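4. Pit work and its effect on the out-lap

4.1 What we set out to learn

Anyone who has spent a wet afternoon at Minwood will know how much talk in the paddock goes to the drivers, and how little is left over for the people who change the wheels. We were guilty of the same habit when we began this study. Our first plan, drawn up by Teodor Westerberg over a very long lunch, was to look at how lap times fall away over a stint, and pit stops were going to be a nuisance that we trimmed from the data. It was Katalin Nyitrai who asked what we meant to do with all the trimmings, and this section grew out of her question.

The Utgate club endurance series suits the purpose well. Its rules call for a driver change at every stop, refuelling is done before anyone may touch a wheel, and no team may have more than two people working over the wall at once. That last rule is a blessing for researchers, as it slows everything down to a pace at which a person with a clipboard can keep up. We followed 18 teams across 11 race meetings and gathered 2,165 timed laps that either began or ended in the pit lane. Laps run behind the safety car were kept in a separate file and are dealt with in Section 6.

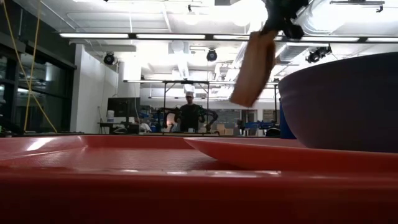 Lap times came from the series' own transponder loop and were cleaned with the Mestard package, which we had used happily enough in earlier work. Stationary times were another matter. The loop tells us when a car crosses the pit entry and exit lines, and says nothing of the moment the wheels stop turning, so these were taken by hand from the wall. Volkan Dursun and Lajos Boros timed each stop separately and compared sheets at the end of the day. Where they disagreed by more than a second the stop was left out. We'd like to thank both of them here for their good humour, especially at the March meeting, when the awning over the timing bench gave up well before the race did.

4.2 How teams lay out their gear

We had expected practised crews to be quicker chiefly by moving faster. Having watched a great many stops, we came to think that much of the gap between a tidy stop and a ragged one was already settled before the car came in, by where the wheel guns, the spare gloves, the visor cloths and the belt-tightening straps had been put down. Sándor Deák had coached two of the crews in earlier seasons and warned us about this at the outset, and we ought to have listened sooner.

Figure 4. Utensils and a cloth in a red tray.

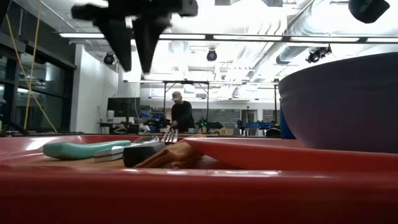

Crews in the series fall into two camps on the matter of small gear. Some hang everything on the wall, each item on its own hook, and will not hear of any other way. The rest use a shallow tray or tub on the ground beside the jack, and it was with these crews that we saw the greatest spread in stationary time. Things set down in a tray tend to gather. Figure 4 gives the general idea with kitchen things: the utensils and the cloth lie close together on the left half of the tray, a teal handle at the far left. Put a torch, a tear-off strip and a visor cloth down that way and the second crew member must part one from another while the driver is waiting with the door open. The Ruotsalainen team dealt with this in a manner we admired for its cheapness, by sewing a loop of bright webbing to each cloth so that it could be picked up by feel.

We should be careful not to make too much of the difference. Teams that hang their gear are also, on the whole, the older teams, and they have had more seasons in which to argue about such things and settle them. We tried to allow for this by comparing crews only with others of like experience, and the pattern held in the drier meetings but became hard to make out in the wet ones, where everyone was slow and rather miserable.

4.3 From the stop to the lap that follows

The next matter is what happens once the car is moving again. Drivers told us, often and with feeling, that a messy stop stays with them well into the lap. They spoke of belts left a notch loose, of a drink tube on the wrong side, of simply being cross. Lap times alone can't tell these apart, and cold tyres muddy the picture for everybody, so we compared each out-lap with other out-laps by the same driver in the same car at the same meeting.

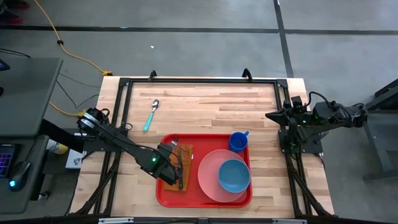
Does a slow stop lead to a slow out-lap?

Only a little, and mainly when the delay was in getting the driver belted in. Stops held up by a wheel or by refuelling were followed by out-laps much like any other.

We found this a pleasing result, partly for its good sense. A driver who has been sitting comfortably while somebody wrestles with a wheel nut has lost time, certainly, but has lost nothing else, and may even have had a moment to catch a breath. A driver whose belts were rushed still has the trouble on board. Several of them could be heard on the radio asking whether they might tug at a strap along the back straight, and one of the crew chiefs at Minwood has since made it a standing instruction that the belts are checked a second time before the door is shut, whatever the clock says. Stint length and tyre choice are taken up in Section 5.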